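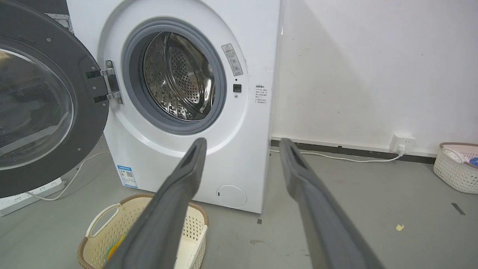
Could the laundry stay open past supper on the nights the evening classes meet? Kleinschmidt House residents put that to us at the July meeting, and they want it settled before the cold weather, when nothing dries on a balcony. One of them added that she would rather wash at nine at night than give up a whole Saturday morning to it.

Category: Grant Updates / Shared Laundry Project

09/01/2023
By the Gesley Housing Project office

We're so glad to get a question like that, and the answer is yes! Starting with the new class term, the laundry room will stay open until ten on class nights. A year ago there was no room to keep open, and people were hauling their bags up the hill to the Lomex Street laundromat and feeding quarters into whatever was free.

Since our last report the front-loader has been in regular use and it's a real workhorse. Nearly 100 loads went through in July alone, going by the sign-up sheet, and that sheet misses the people who forget to write their names down. Residents have gotten into the habit of leaving the door open between loads, which keeps the rubber gasket from getting that sour smell. Baskets stay down on the floor by the machine while people load and unload, and so far we've had very few mix-ups. Socks are another matter.

Money first, as you asked. The grant line for equipment is fully spent. The line for supplies still has enough for detergent through the winter, mostly thanks to buying the big tubs and showing people how little a front-loader needs. We were all using far too much (the office included), and you could tell from the suds. We moved a small amount from printing to plumbing for a new shutoff valve, as agreed by phone.

The laundry basics sessions have been the happy surprise of the summer. We planned for 11 people and 15 came, several of them with a teenager in tow. We covered sorting, reading care tags, cold washes, and cleaning out the filter down at the bottom of the machine, with a shallow pan and an old towel ready for the water. The filter part got the most questions by far. Two people went home and wrote up the steps in their own languages, and we'd love to get those laminated.

Still to do: the folding table hasn't come in yet, and the drying racks are on order. We also want to tidy up the power cords on the floor and get them clipped along the wall, so that's on the list for the next work day. The Standex Court building has asked whether it can share our sign-up hours, and we'd like to talk that over with you before we say yes.

Receipts and the July sign-up sheets are in the packet that went out with this report. The next update will have the evening numbers in it, and we can't wait to see them.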